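3. Collecting the demonstrations

Most of what went wrong in this project went wrong while we were teaching, so I'm going to spend more space on this section than papers like ours usually do. If you only care about the policy numbers, skip ahead to Section 4 (I won't be offended). If you're planning to sit down and collect your own data, please stay, I wish I'd had something like this to read before we started in November!

The set we call Ukdale has 408 demonstrations in it. I drove 400 of those myself by remote control, using a pair of small leader arms that the robot copies joint for joint. The other eight were done by hand, meaning I took hold of the robot's own arms and walked them through the motion. We'd planned on a much more even split. Hand guiding feels wonderful when you're doing it, because you get the weight of things through your fingers, but my sleeves kept wandering into the head view and the policy started treating a gray cuff as part of the job. After eight of those we gave up and went all in on the leader arms.

3.1 The tidying task

We wanted a chore that people really do, in a place where people really eat, and clearing up after a meal was the obvious pick. The instruction given to the operator was one line long: put the trash where trash goes and leave everything that still has something in it. That second half caused more arguments than the rest of the project put together. How much is "something"? We never wrote a proper rule, and I'll come back to that in 3.3.

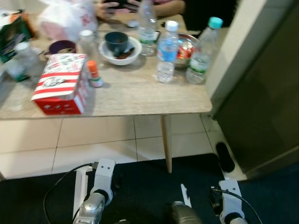
Figure 1. Head view during a tidying session, with both grippers low in view.

Remote control asks you to see the table the way the robot sees it, and that took me longer to learn than the arms did. From your own chair you lean a little, you peek around things, you hardly notice you're doing it. Through the head camera you get one angle and you live with it. Bottles were the worst of it, and with a table like the one in Figure 1, where a metal bowl sits between two water bottles over on the right, I had to plan the whole reach before I moved at all. My first habit was to go straight in and fix things on the way. The policy learned that habit perfectly, wobble and all, and happily repeated it in places where there was nothing to fix. So I started pausing before each reach, long enough to pick a path and stick with it. The episodes got longer and a bit dull to watch, but the motions came out much cleaner.

I also stopped asking people to leave the table while I worked. Early on we cleared the room for every session, and the policy we got from that data (our Peltulness baseline) froze up the first time somebody reached for a drink. Letting people sit where they liked and carry on with their evening made for messier recordings and a far better student. I did ask them to say something before moving anything I was heading for, and they mostly forgot, and that was fine too.

3.2 Looking down

Head view is great for deciding what to do next and pretty poor for the last little bit of doing it. For that we lean on the wrist cameras. I kept both wrist views open on a second screen, and over the first few weeks I noticed my eyes doing the same thing every time: head view for the reach, wrist view for the grasp, head view again for the carry, wrist view for the drop. If I broke that pattern I nearly always fumbled.

The drop is where I want to slow down, because it's the part I'd have guessed was easy. Over a tabletop the light is decent and the edges are clear. Down toward the floor everything goes dark, and dark things on dark things are murder for an operator.

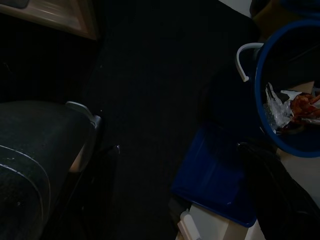 My fix was to pick a bright edge near the target and steer by that, ignoring everything else. Once I'd chosen an edge I used it for the whole session, even when another one would've been handier on a particular try. I can't prove the policy uses the same edge I did. I can say that in the sessions where I swapped back and forth, the learned drops scattered all over the place, and in the sessions where I stayed loyal to one edge they didn't.

Speed matters here too. I used to let go while the arm was still traveling, the way you'd toss a wrapper yourself. It looks slick and it's a terrible lesson! The student copies the timing a touch late and the wrapper lands on the floor. Now I stop, open, wait a beat, then lift away. Ruawai, our second policy, was trained only on drops done that way.

3.3 What I'd do differently

I'd write down the rule about half-full things on the very first day. I cleared some containers in one session that I would've left alone in another, and there's no way to tell the policy which of those two versions of me was right. We ended up pulling the five worst sessions and redoing them, and that hurt, as anyone who's driven leader arms all afternoon will understand.

I'd also take more breaks. My demonstrations from late in the day are jerkier, and you can hear me sighing on the audio of a few. We kept two of the jerky sessions in the set on purpose, to see whether a little bad teaching would hurt, and the results of that are in Section 4 along with the comparison against the hand-guided episodes.

The arms themselves were run with the Ukden control package at its default settings, apart from the gripper force, which I turned down after crushing one paper cup too many. Demonstrations with the old force setting are marked in the release so you can leave them out if you like.

Share this paper (5)
Comments (2)

Related items
Ukden: a small control package for leader and follower arms
Peltulness: a tidying baseline trained in empty rooms
Waiting a beat: release timing in remote-control teaching
Steering by one edge in low light
Ukdale data notes and known problems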